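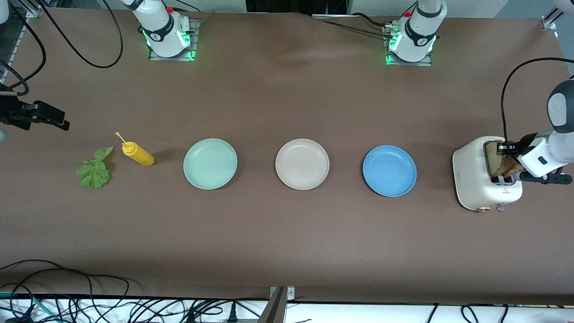

## Unit 6 – Case Note: Loss of Grip During Toast Removal

Instructor: Areeba Gondal, Salinas Laboratory

In run 74 of the November series, the left arm closed on a slice, lifted it partway and dropped it back into the slot. The controller recorded fault 605 and continued to the next step – placing the slice on a plate – with empty fingers.

Students should note that the fault was logged as a warning only. It did not stop motion.

**Before the next session**

- Read the Naller log from line 826.
- Propose a grip check to run before transfer.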